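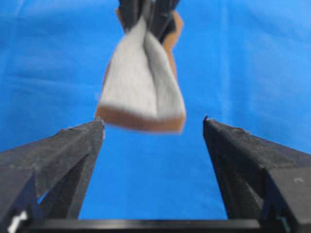
4.2 How a held cloth falls

Figure 3. Pale grey cloth held up by its gathered top, against a blue backdrop. A fold runs down the middle and a brown band shows along the lower edge.

Hanging cloth is a lovely thing to study, and it rewards slow looking. Pinch a towel or a duster near one end and the fabric bunches into a narrow neck, then opens out as it drops. In Figure 3 the outline is close to a trapezium, and the long fold splits it into two panels, the right one slightly darker. We call this the "neck and skirt" shape, and we met it again and again in the Pemine set, which holds 611 hangs of household cloths.

Colour turned out to be a great help (more than we had hoped!). Where the two faces of a cloth differ, a strip of the second colour can tell us which way an edge has turned. The tan strip at the upper right of the cloth in Figure 3, and the thinner sliver on the left, match the band at the bottom, and we read all of them as the reverse face coming round. Plain cloths give no such hint, so for these we went by shading alone, following the scheme in the Shawky notes.

Each hang was given one of 44 fold labels. Soft, fuzzy fabrics were the most fun to label and also the hardest, as their creases are shallow and fade into the pile. Two of us labelled every hang separately and then met to settle the differences, mostly over whether a faint line was a fold or a shadow. A further 500 hangs from the Devar laundry room, recorded in July, were kept aside for the comparison in Section 5.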